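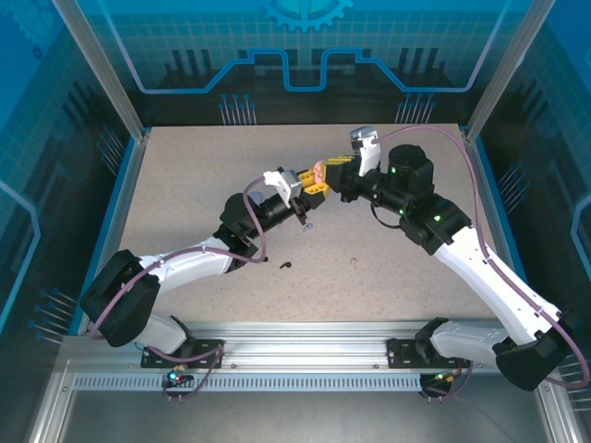 Visit report: Prendergast open day, 9/10/18

Prendergast makes paper tubes and cores at a single site outside the town of Bivby. The open day covered the slitting room, the winding hall and the drying store. Groups were limited to 13 visitors and each tour ran for two hours.

Slitting room

Parent reels arrive from the Javberg mill and are cut to strip width on one slitter. Knives are changed every four shifts. Edge dust was well controlled, although the extraction is loud enough that the guide used a headset.

Winding hall

Strips are glued and wound in a spiral over a fixed steel mandrel, then cut to length by a saw that travels with the tube. The line shown was set for a 127 mm inside diameter. Wall thickness is set by the number of plies – the mandrel stays the same. Glue is applied by cascade, with the excess scraped off and returned to the tank. The operator checks the glue solids at the start of each run and again after any stop.

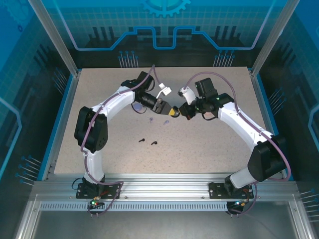 Photo: Shona Quinlan

Drying store

Fresh tubes hold too much water to ship. They stand on end in racks until the moisture content falls within the customer's limit. Short tubes take less time, and heavy-wall cores for film can stay in the store for several days. Prendergast plans to add a second dryer in January, supplied by Rakard. The floor for it has been marked out next to the loading door.

Testing

Flat crush is measured on a cut ring from each batch. Straightness is checked by rolling the tube on a steel table and using feeler gauges. I asked whether recycled board gives a wider spread of crush values. The answer was yes, mostly in humid weather – no figures were given.

Access

Parking is at the north gate. Safety shoes are required in the winding hall and can be borrowed at reception.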